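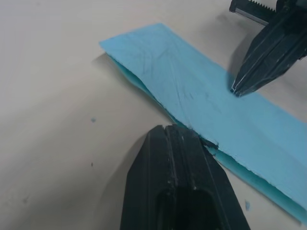 Item 2: light blue strip, long edge ragged and torn in places.

Caston workshop, paper folding tables
Safety checklist, form 662
Date of check: 28 June 2026

1. Both tables stand level and do not move when pushed by hand. OK.

2. Sheets and strips have clean edges. NOT OK. One strip has a torn edge with small fibers on it. It should not go back to the pile, the fibers come off on the table. The remaining stock is 130 sheets from Imeck, on the shelf and kept flat. I checked the upper ones only.

3. No pinch points left open to the fingers. OK, with comment. Keep hands away from this area until work is stopped. The sign on the door says the same, but it is small.
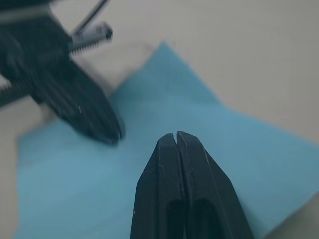

Item 3: pinch area, close view.

4. Scissors closed and put away after cutting. NOT OK. The pair with red handles was lying open on the rear table, near the wall. Same remark as the last time.

5. Cables do not lie across the work surface. NOT OK. There are loops on the table. Please fix them with clips along the side — tape is not enough, it gets loose.

6. Finished airplanes go in the box and not on the floor. OK. 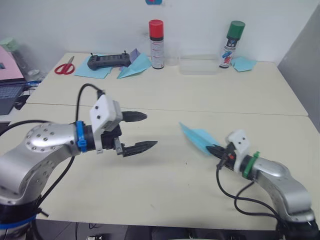
Meléndez: For item 4 we had the same problem in our room. We bought a block with slots for the scissors and screwed it to the wall. Since then they are mostly in it. The children's group uses it also.

Thank you, I will ask for the price of such a block. For now a cup with a heavy bottom can do, points down.

7. Seam between the tables is closed. OK, but to watch. Thin material can catch in it when you pull a sheet toward you. 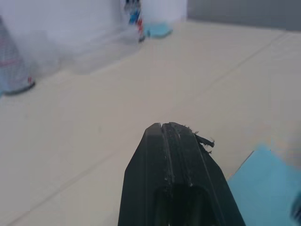
So please lift the sheet over the seam and do not slide it. If the gap becomes open enough for a coin, push the tables together again and write it on this form.

8. Table wiped, no dust or scraps. PARTLY. Some specks and smudges are still there. Use the Ramulitz cloth, dry.

Next check in two weeks. Items 2, 4 and 5 stay open until then.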